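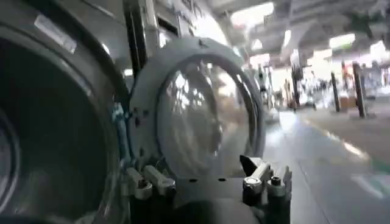 Page last changed: September, evening

Vekstead front-loading washer, reviewed after 19 months
by Ingrid Thibodeaux

I bought the Vekstead to replace a top-loader that had been in the house when we moved in. It has been in regular use for 19 months, for a household of four. I paid full price for it, and delivery took two trips because the first truck didn't have the right hose.

Door and opening

The door is the best part of the machine. The glass is domed and set in a thick gray plastic frame, and it swings well out of the way when you load. The opening is wide. A queen-size comforter goes in without a fight, and so do bath mats and the dog's bed cover.

The frame takes more knocks than I would like. Mine has been hit with a laundry basket many times and has not cracked, but it scuffs, and the scuffs don't wipe off. The glass shows every fingerprint. Under ceiling lights it also throws so much glare that I can't see much of the load while it turns.

The door can't be reversed. Ours opens toward the dryer, so wet clothes have to go over it or around it. Check this before you order. The store didn't mention it and I didn't ask.

Gasket

The gasket is thick gray rubber. It has not leaked. Like every front-loader gasket it holds some water in the bottom fold after a cycle, along with hair and lint. I wipe the fold with an old washcloth and leave the door open overnight. The one time we went away with the door shut, the drum smelled for several washes afterward. A hot empty cycle with washing soda cleared it up.

Small socks get caught in the fold. I find one every couple of weeks.

Washing

Cottons come out clean on the normal setting. Grass stains on kids' jeans need pretreating, same as with my old machine. The 30-minute quick wash is fine for shirts that have been worn once and poor for anything else. Towels come out of the final spin well wrung and dry much faster than they used to.

The wool cycle is gentle. I have put hand-knit sweaters through it in a mesh bag and they kept their shape.

Noise

Washing is quiet. The last spin is loud enough to hear upstairs, and it was much worse until my neighbor Toàn Khúc came over with a level and found one foot set too high. Use a level on the day it is delivered. The installers did not.

Service

I called service once, in the first winter, when the display showed code 2 and the drum would not fill. The phone agent had me clean the screen in the inlet hose, and it has filled normally ever since. I was on hold for a long time.

Compared with the Nerkow

My sister-in-law Marta has the Nerkow, which costs less. Hers has a smaller opening and a longer normal cycle, but the detergent drawer is better made. The Vekstead drawer sticks when powder cakes in the corner. I have switched to liquid.

Good: wide opening, strong spin, gentle wool cycle
Not so good: door can't be reversed, drawer sticks, frame scuffs

I would buy it again, but I would measure for the door first.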